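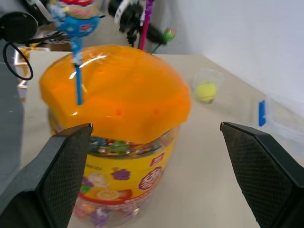
What a working actress earns: Vesela Vlachou on day rates, residuals and the gap between jobs

Celebrity income pages tend to give one figure per person and leave out how it was reached. Vesela Vlachou has been on the receiving end of that. She has worked in television and film long enough to have a page of her own on several of these sites, and the totals they print do not agree with each other. We asked her to go through the money in order: what comes in, what is taken out and what is left.

She began with the series most readers will know her from, the police drama Furnombridge, in which she played the pathologist for 8 episodes.

"People see a face in every episode and multiply," she said. "I was paid by the day. In most episodes I had two scenes, both in the same room, so the production put them together and shot an episode and a half of me before lunch."

Her contract for the first block set a day rate of 400 pounds, plus a buyout that covered the first broadcast and a fixed number of repeats. The buyout was calculated as a percentage of the day rate and not of the programme budget, so a cheap day produced a cheap buyout. She regards this as the single most misunderstood point in television pay.

"The rate is the base for everything else. If you agree a low one because the part is small, you have also agreed low repeats, low overseas sales and low streaming. You can't go back and mend it later."

Overtime was paid after the tenth hour. Costume fittings were paid at a reduced rate, read-throughs at a flat fee. Travel was refunded against receipts, and she still has most of the receipts.

Film, she said, works differently. For Grellum, a low-budget thriller shot largely at night, she took a smaller fee and a share of net receipts. The share has so far paid nothing. Statements arrive every December and run to several pages, with the distribution fee, the delivery costs and the interest on the production loan deducted ahead of any payment to the cast.

"I read them all the way through the first few times. Now I look at the bottom line and put them in the folder. The film isn't a failure. It sold to quite a lot of places. Net is a word with a definition at the back of the contract, and the definition is four pages long."

Asked whether she would accept a share again, she said she would treat it as worth zero and judge the fee alone.

Her agent takes commission on all of this, with VAT on top of the commission. The agency collects the gross sum and passes on the remainder, normally within a fortnight of being paid itself. The delay before that stage is longer. One voice job, the narration for a documentary on the shipyards at Emden, was recorded in a single afternoon and paid the following spring.

Voice work is now the steadiest part of her income. She records from a treated cupboard at home and is paid by the finished hour for audiobooks, so the time spent on preparation and on retakes is unpaid.

"A finished hour takes me between two and three hours to record, and the reading beforehand is on top. If there are a lot of names in it, longer. I did one with a family called Matić all the way through and had to go back and correct every instance in the first chapter, because I had the last consonant too hard."

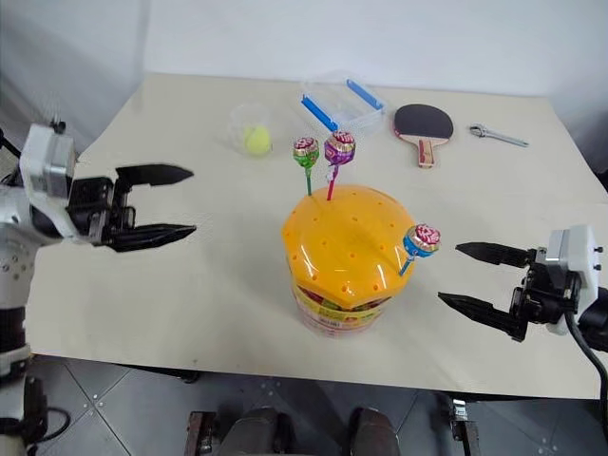 She keeps the preparation time in a spreadsheet next to the fee, one row per title, and uses it to decide which publishers to say yes to. Two were dropped last year on that basis. The column she looks at is pay per hour worked, including the hours spent on corrections, and by that measure the longest books have not been the best ones.

On tax she was brief. She is self-employed, puts aside 30 per cent of each payment on the day it arrives, and does not touch it. Headshots, her casting directory entry, union subscription and a share of household bills are claimed as expenses. Haircuts are not, unless a production requires the cut in writing.

We then read her three of the published estimates of her net worth. She asked for the highest to be repeated.

"I'd like to know where they think it is. I own part of a flat. I have a pension I started late and a car. If you took the largest fee I've ever had and assumed I got it every month since drama school, you still wouldn't reach that."

She has written to one of the sites to ask for its sources and received an automatic reply. The figure went up at the next update.

Her present commitments are a return to Furnombridge for a single episode, at a higher day rate than before, and two audiobooks to be delivered before the summer. The repeat terms for the new episode were still being negotiated when we spoke.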